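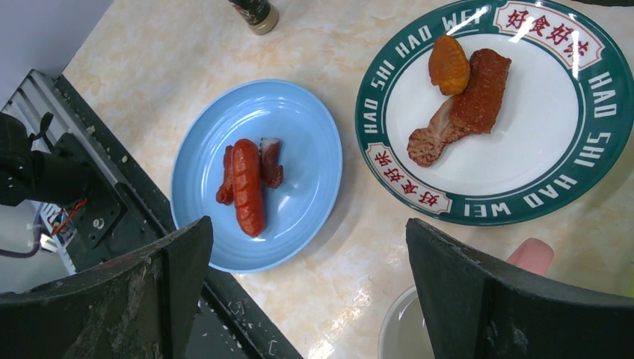
Do you need to throw food out on the date printed on the pack?

Usually you don't. Most of those dates are the maker's guess at when the product stops being at its best, and they have very little to do with whether it will make you sick.

I went into this one expecting to be talked out of my bad habits. I keep mustard for years. I have eaten yogurt that was a week past its date and felt fine, and I have also thrown out a full carton of eggs in a panic before a trip. So when a reader sent in a flyer for Wimetti, a phone app that promises to "end date confusion in your kitchen," I read the claims closely and then tried it for a month, in July, when my fridge works hardest.

The flyer says a typical household can save $455 a year. I wrote to ask how they got that number. The reply said it came from a survey of users. How many users? 75, all of them people who had already paid for the app and stuck with it. They were asked to estimate what they would have thrown away otherwise. I can't estimate what I threw away last Thursday's equivalent of, never mind what some other version of me would have done, and I doubt they can either.

The app itself is simple. You type in what you bought and when, and it sends you a reminder. It told me to use up my cheddar on a day when the cheddar was plainly fine. It said nothing about a bag of spinach that had turned to slime two days early. It has no idea that my fridge door gets left open, or that the bottom shelf is colder than the top.

Then there are the gadgets. Groen sells a set of five lidded boxes that are supposed to keep cut vegetables fresh "up to three times longer." Longer than what? The small print says longer than the same vegetables left uncovered on a counter. Well, sure. So would a bowl with a plate on top. Firnau has a little packet you drop in the crisper drawer, to be replaced every month, at a price that would buy a fair amount of lettuce. I put one in and noticed no difference. That is one drawer and one month, so take it for what it's worth, but the company didn't send me anything better when I asked.

Jozef Willems ran the cold room at a food wholesaler for 23 years and now teaches evening classes in kitchen hygiene. I asked him which of these things he would pay for. He said a fridge thermometer, the cheap kind, and a roll of masking tape.

"People look at the date and forget the day they opened it," he told me. "The printed date is for a sealed pack. Once you cut it open, you're on your own clock."

He is stricter than I am about some things. Ready-to-eat sliced meats, soft cheeses and smoked fish he will not keep past a "use by" date, whatever they smell like, as the germs that matter there don't always give themselves away. Same with cooked rice that has sat out all evening. On hard cheese, dry pasta, canned beans and jam he shrugs. He also thinks the sniff test gets too much credit. It tells you about spoilage, which is unpleasant, and much less about the stuff that puts you in bed.

I bought the thermometer. My fridge was running at 47 degrees, well above the 40 or below he wanted, and I had been blaming the milk. Turning the dial cost nothing.

Next issue: Disier's "self-cleaning" cutting board, which I have now washed by hand every night for two weeks.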